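Search this diary
Search
Older entries | Newer entries

October, day three with the Nernetti

Up too early again. Lamai Boonyarit was already in when I got there, sitting on an upturned crate with her coffee and the printed manual, which she has now covered in so many sticky flags it looks like a parade float. She's the one who has to sign off on the lease, so I let her be grumpy until nine.

Quick recap for future me, who will forget all of this. We have the Nernetti two-arm counter kit on trial for 4 weeks. The price on the quote is 1,375 a month with the service plan, and that covers the arms, the grippers, the Limby software and one visit from their tech. It does not cover trays, racks or anything the food sits in, so all of that came out of our own storeroom. The other quote, from Rultstead, is cheaper but you only get one arm and you have to bolt it down, and I can't see the landlord going for that.

The morning was mostly Limby. I want to like Limby! The screens are clean and you can drag a pickup spot to wherever you want it, and when you save it gives a cheerful little chirp that I was sick of by ten. But it hides the speed setting three menus deep, under "comfort," and I went looking under "motion," "arms" and "safety" before I gave up and called the help line. The woman on the phone was lovely about it. She said they get that call a lot, and I thought, well, then move it.

After that we set the table up like a real counter, with the snacks and candy on the left, the food warmer and the sausage case on the right, and the drinks in their rack behind the tray. Lamai wanted it crowded on purpose. Her point is that the brochure only ever shows one lonely muffin on a clean white table, and our counter at Duangkaew has never once looked like that. Fair enough. I grumbled and went to get more stuff.

Then sandwiches, which is the part I'd been dreading. Bottles are easy, they're hard and they stand up straight. A little triangle sandwich is soft and wants to come apart if you so much as look at it, and I've dropped plenty of them myself with two good hands. I turned the grip pressure way down, crossed my fingers and hit go.

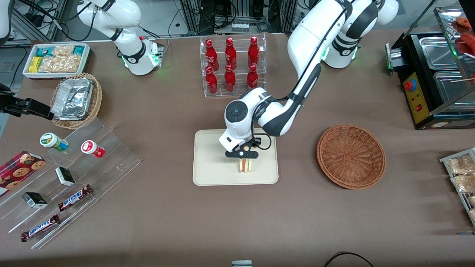
What I told Lamai I'd write down

Grip: the lowest setting is still a touch firm for my taste. I'd like one more notch under it, just for bread. I'm going to put that on the feedback form even though the form only gives you a tiny box.

Noise: better than I expected. You can talk over it without raising your voice, and I had the radio on low the whole time.

Reach: I like how the arm comes down from the back corner and works over the tray from there, so the front of the table stays clear. That matters a lot for us, with people leaning in to point at what they want. I still need to find out how it behaves with the baskets pushed in closer. Lamai says leave them where they are and stop fiddling.

Lights: the green ring on the base is pretty. Lamai thinks it's tacky. We have agreed to disagree — she wants to know if it can be switched off and I have told her I'll ask, and I will ask, eventually.

Service plan: not sold yet. One visit doesn't seem like much, and the extra ones are billed by the hour with travel on top. I wrote back to ask if they'd throw in 2 and haven't heard anything.

Home by six, feet killing me. Ate leftover noodles standing at the sink. Tomorrow is the candy end of the table, and I need to remember to bring the long extension cord and the good scissors, and to call my sister back before she calls me.

This site uses cookies to remember your settings. Accept | Manage choices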